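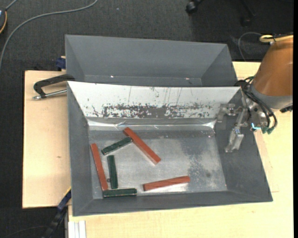 Red and green blocks in one of the sorting bins at the Valtden learning center.

Valtden Center Opens Block Sorting Room to Local Schools

The Valtden learning center has opened a sorting and building room for elementary school classes, the center announced in May. The room occupies the former print shop on the ground floor and can be reserved on school mornings from 9 a.m. until noon.

Activities in the room are built on plain rectangular blocks and large open bins. Classes work in groups of 4, with each group given a mixed set to sort by color, count and return before moving on to building tasks. The center holds 300 blocks in total, and teachers may ask for smaller sets when they make a reservation.

"We wanted material that a child can pick up and understand right away," said Gifty Fiadzo, head of school programs. "A block has a color, a length and a place where it belongs. Most of our first lesson comes from that."

The bins were already in the building when the center took over the space. Several show heavy wear on the inside, with scratches and chipped finish along the walls. According to Erasto Rotich, who manages the center's equipment, they were inspected before the room opened and will remain in use for the coming school year. New bins will be considered when the annual budget is reviewed.

A trial period was held earlier in the spring with 13 classes from the Kinby and Nandia districts. Teachers asked for longer sessions and for more time between groups - both changes have been made. Each visit now lasts 90 minutes, and no class may bring more than 21 students.

Tuulikki Nurmi, who teaches second grade in Kinby, took part in the trial with her class. "The sorting went faster than I expected, and the discussion afterward went on much longer," she said. "They had strong opinions on what should count as the same."

There is no charge for schools in the two districts. Other schools pay a small fee to cover staff time. Reservations are made through the center's front office - requests should state the grade, the number of students and any access needs.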